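Home | Products | Support | Guides | Contact

Clanstead Disclosure Desk
Administrator Guide, Section 3: Setting up anonymous reporting and manager feedback

3.1 Scope

This section covers the first-time setup of the reporting channel and the monthly feedback survey. It applies to single-site installations. For companies with more than one legal entity, complete Section 5 first and then return to this section.

The reporting channel lets employees raise concerns about purchasing, expenses, safety, and treatment by supervisors. The survey collects short ratings of line managers. The two functions share a login page but store their records separately, and an administrator for one has no access to the other unless both roles are assigned.

3.2 Before you begin

You will need:

- An administrator account with the Setup role.
- The current employee list, saved as a comma-separated file.
- The names of at least two case handlers from different departments.
- The text of your company's reporting policy.

CAUTION: Do not assign a payroll or purchasing manager as the only case handler. Reports about those departments would have no alternate route, and the system will not create one.

3.3 Importing the employee list

1. Sign in and open Settings > People > Import.
2. Select the file. The first row must contain column headings.
3. Match each column to a field. Employee number, work email, department, and supervisor number are required.
4. Select Check File. Rows with errors are listed by row number.
5. Correct the errors in the source file and upload it again. Rows cannot be edited on the import page.
6. Select Import.

NOTE: One file may contain up to 1,298 rows. Split larger lists by department and import them one at a time.

NOTE: Contractors may be included. Leave the supervisor number blank and enter CON in the department column. Contractors can file reports but do not receive the survey.

3.4 Creating report categories

Four categories are supplied: Purchasing, Expenses, Safety, and Conduct. They can be renamed but not deleted.

1. Open Settings > Reporting > Categories.
2. Select Add and enter a name of no more than 38 characters.
3. Enter a one-sentence explanation. Employees see this text when they choose a category.
4. Assign a primary handler and an alternate handler.
5. Under Conflict Rule, choose Skip Named Handler. With this setting, a report that names a handler is sent only to the alternate.
6. Save the category.

If both handlers are named in a report, it goes to the outside contact entered under Settings > Reporting > Escalation. If that field is blank, the report is held and a warning appears on the administrator dashboard without the report text.

3.5 Setting anonymity

1. Open Settings > Reporting > Identity.
2. Choose Always Anonymous, Employee Decides, or Named Only.
3. Choose a retention period for closed cases.
4. Select Apply.

CAUTION: A change from Always Anonymous to another setting affects new reports only. Reports already received remain anonymous and cannot be converted.

Under Employee Decides, the name field is blank by default. Each person who files a report receives a case code. The code is displayed once. It cannot be recovered by an administrator or by Clanstead support, and a person who loses it must file again to continue the exchange with the handler.

3.6 Scheduling the manager survey

1. Open Settings > Survey > Schedule.
2. Select the day of the month on which the survey opens.
3. Set the number of days it stays open. The default is 19.
4. Choose a question set. Set A covers workload and clarity of instructions. Set B adds questions on fairness, praise, and how mistakes are handled.
5. Set the minimum group size. Results for any group with fewer responses are withheld.
6. Select Activate.

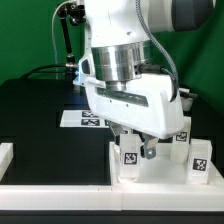
Survey results are released to managers after the survey closes. Written comments are held for a further three days so that a survey administrator can remove names and other identifying details. Comments not reviewed in that time stay hidden until they are reviewed.

NOTE: Do not lower the minimum group size after a survey has opened. The new value takes effect at once and may expose the ratings of a small team.

3.7 Connecting to Pelulon Records

This step is optional. It copies closed case numbers, categories, and dates to Pelulon Records. Report text is never copied.

1. In Pelulon Records, create a connection key with write access.
2. In Disclosure Desk, open Settings > Connections and paste the key.
3. Select Test. The status changes to Ready.
4. Turn on Copy Closed Cases.

If the status remains at Waiting, confirm that the key has not expired and that the clocks on both servers match.

3.8 Test report

1. Sign out of the administrator account.
2. Open the employee page in a private browser window.
3. File a report in each category with the word TEST in the subject line.
4. Sign in as each handler and confirm that the correct reports have arrived.
5. Close the test cases with the reason Setup. Cases closed with this reason are left out of annual totals.

Continue to Section 4, Notices and Posters.

Section 3 last revised Aug 9, 2023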